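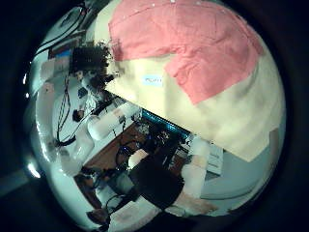

Section 3 – First Wash, Bulky Loads and Drying

Read section 2 first if the machine isn't leveled yet. Applies to the Fera 12 and Fera 16. Where they differ it says so.

Before you start

Shipping bolts out? Check again. Back panel, one near each corner. Running a spin with bolts in will wreck the drum mount and that's not covered.

Keep the bolts. Bag them, tape the bag inside the cabinet under the sink or wherever. You need them if the machine ever moves.

Cold water tap open. Drain hose clipped, not shoved down the pipe.

3.1 Empty run

1. Drum empty. Door shut until it clicks.
2. Half a scoop of detergent in the left drawer. No softener.
3. Turn dial to CLEAN DRUM. Press Start and hold until the light goes solid.
4. Watch the first fill. Look behind the machine with a flashlight. Drip at the tap – stop, close tap, tighten by hand, start over.
5. Let it finish. Door stays locked for a bit after the last spin. Don't pull on it.
6. Wipe the gasket. There will be some gray water in the fold from factory testing. Normal.

Note: the rubber smell goes away after a few washes. Leave the door open between loads.

3.2 Sorting and labels

Care tag first, always. If tag is missing or faded use COOL GENTLE and hope for the best.

Take off anything stuck or pinned on. Paper stickers, laundry slips, name labels with pen on them. Paper turns to mush and ends up in the pump filter, ink ends up on everything else.

Pinks and reds away from cream and white for the first couple of washes at least. Color catcher sheets help but don't rely on them.

Close zippers. Empty pockets. Small stuff in a mesh bag.

3.3 Bedding and cushions

Use BULKY. Not HEAVY, which spins too fast for anything with filling.

1. Unzip and remove covers. Wash covers seperately.
2. Check seams on the inner. Any split, sew it before washing. Loose fill will block the pump and you'll be on your knees with a bucket.
3. Load one large item or two small ones across from each other. Drum should be loosely full. If you have to push it in, it's too much.
4. Liquid detergent only, half the usual dose. Powder doesn't rinse out of filling.
5. Select BULKY, then EXTRA RINSE.
6. When it stops, squeeze a corner. Still dripping – run SPIN LOW once. Still dripping after that, see E9 below.

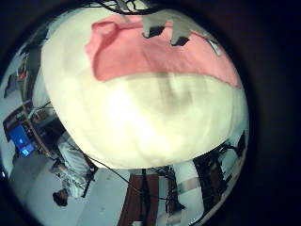 Shake covers out as soon as the door unlocks. Left in the drum overnight they crease hard and the creases set. Pull the seams straight, fold in half, hang over a line or rack. Covers can go back on slightly damp if the inner is fully dry. Inner has to be dry all the way through first, otherwise mildew.

CAUTION: Never wash foam blocks, memory foam or anything with a wood or metal frame inside. Foam holds water, load goes off balance, machine walks.

CAUTION: Feather fill OK on Fera 16 only. The 12 drum is too small, the load clumps.

3.4 Drying with the Lurkano rack

If you bought the bundle, the rack is in the flat box marked Lurkano. If not, skip to 3.5.

1. Unfold legs until both locks snap.
2. Slide in the 9 rods. Capped end goes to the left. They're all the same, order doesnt matter.
3. Set it at least a foot from any heater.
4. Heavy things on the low rods. Covers and sheets up top, spread flat, no doubling.
5. Turn cushion inners every 3 hours and beat the lumps out with your hand.

Note: rack is rated for wet laundry only. Not a shelf. No kids climbing on it.

3.5 Error codes you might see on the first day

E3 – no water. Tap closed or hose kinked.
E9 – load out of balance. Open, spread the load around, restart on SPIN LOW.
E12 – won't drain. Clean the filter, section 5.
E16 – door. Something caught in the gasket, usually a sock or a cord.

Code comes back after restart: unplug, wait, plug in again. Still there, call Stikcombe service on the number inside the door. Have the serial number ready, they will ask. Phones are closed Wednesday mornings. Tamihana dealers can book a visit in person if you bought it there, bring the reciept.

Next: section 4, delay start and child lock.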